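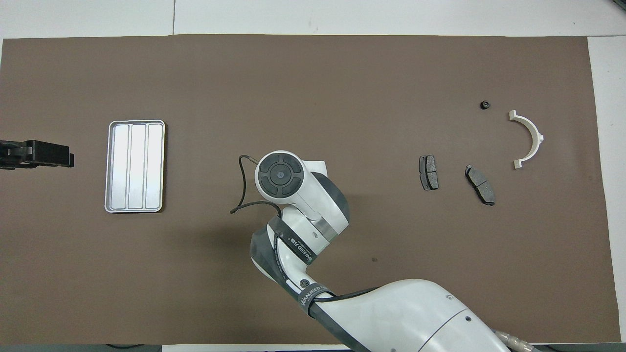

Slide 2. What the cell does

Good morning. I am Rebecca Pagano, and I am responsible for equipment safety at the Enodside parts center. The arm in this cell sorts mixed automotive parts into a three-compartment metal tray. Brake pads, a rubber grommet and a white plastic bracket are on the mat, and the tray has nothing in it yet. Please keep the difference in size between the pads and the grommet in mind, as it matters on slide 4.

Slide 3. The event

On 25 Sep 2022 the arm released a brake pad above the tray before it had finished lowering it. The pad struck the rim and fell off the table on the operator's side. The operator was standing outside the marked line and was not hurt. The cell had completed 1,093 cycles since its last inspection with no stop recorded.
(Pause here. Questions about the operator go to Katia Caruso.)

Slide 4. Findings

The grip force setting was the one saved for the grommet. The Dretard scheduling software had sent the correct part number, but the cell controller kept the earlier setting after a short loss of connection. It gave no warning. The log shows 37 cycles run with the wrong setting before the drop. In most of them the pad held, and the fault went unseen.

A second finding concerns the stop response. The operator pressed the stop button at once, and the arm halted as designed. The restart procedure, however, allowed the cell to resume with the same stored setting. We regard this as the more serious of the two findings.

Slide 5. Actions taken

The controller now clears its grip setting whenever the connection is lost, and the cell will not move until a new setting is confirmed. Restart after a stop requires a second person to read the setting aloud from the screen. The marked line has been moved back. A raised guard on the operator's side is on order from Valentini and will be fitted in October.

The Terkonthorpe site runs the same controller and has been told to apply the first two actions before its next shift change.

Slide 6. Still open

We do not yet know why the connection dropped. Network records for that hour are incomplete — the request to the site office is still open. Staff are asked to report any short pause of the arm, even when the cell recovers without help.

Comments (3)

mlh_maint
Is the read-aloud step needed after a planned stop as well, or only after the red button? Our shift has been doing it both ways.

K. Caruso
Both, for now. The written procedure will be corrected to say so.

D. at Terkonthorpe
Clearing the setting works on our cell but adds a wait at every changeover. Please raise this with the controller supplier.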